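Chapter 17
When the Gripper Lets Go: Dropped Objects and Near Misses

What you will cover in this chapter
The difference between a fault, a failure and an incident
How a dropped load is recorded and traced
Why a stop button does not always make a cell safe
Writing a fault report that another person can use

17.1 A drop at Grorkden

In August a picking cell at the Grorkden sorting site dropped a part outside its bin. The part fell onto the foot of a technician, Volkan Sarıgül, who had stepped up to the cell to move a basket. He was wearing safety shoes and was not hurt. The cell was out of use for 17 days while the cause was found.

The job was a simple one. An arm fitted with a Burkix gripper took mixed items out of one plastic bin and placed them in another. It had completed 3361 picks since its last service. The control software, supplied by Rätsep, had logged no errors in that time, and the site manager had no reason to think anything was wrong.

On pick 3362 the arm lifted a cylinder by one end. Halfway through the move the cylinder began to turn in the fingers. The software noticed that the fingers had closed further than expected and called a protective stop. The arm braked hard. The sudden braking pulled the cylinder free, and it travelled on past the edge of the bin.

Read that paragraph again before going on. The stop worked as it was designed to. The part would probably have landed inside the bin if the arm had simply carried on at the same speed.

17.2 Three words to keep apart

People on site often use the words fault, failure and incident as if they meant the same thing. In this book they have separate meanings.

A fault is a condition in the equipment that is not as it should be. At Grorkden the fault was a worn pad on one finger. It had been there for some time and had caused no trouble.

A failure is the moment when the equipment stops doing its job. The failure was the slip.

An incident is an event that harms someone or could have done. The incident was the part landing on Mr Sarıgül's foot. Had he been standing at the desk, the same fault and the same failure would have led to a near miss, and it would still have needed a report.

17.3 What the gripper has to cope with

Long, round items are among the harder things to pick from a bin. If the fingers close away from the middle, the weight of the longer end tries to turn the item in the grip. Flat-sided pieces turn less easily, but they can lie against a wall at an angle, and a finger may touch the wall before it reaches the piece. 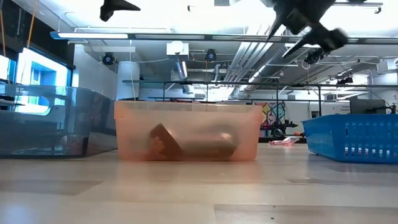
The shape of the container matters as well. A deep bin keeps a dropped item in, but it leaves the fingers less room to come at an item from the side. A shallow bin is easier to reach into and easier to miss. Dario Cirillo, who led the inquiry for the insurer Kamow, found that the Grorkden bins had been changed for shallower ones in the spring. The change had not been entered in the risk assessment.

His report made two recommendations about the approach to the cell. The first was a floor line 30 centimetres further out than the old one. The second was that baskets and spare containers should be moved only with the arm parked and its power isolated. A protective stop holds the arm still, but it does not make the grip any more secure, and an item may fall some time after the arm has come to rest.

The worn pad was replaced the same week. Pads are now checked at the start of each shift, with the result written on the cell sheet and signed.

Before you read on

Look back at the account in 17.1 and write down every point at which a person could have found the fault earlier. Keep your list. You will need it for the fault tree in section 17.4.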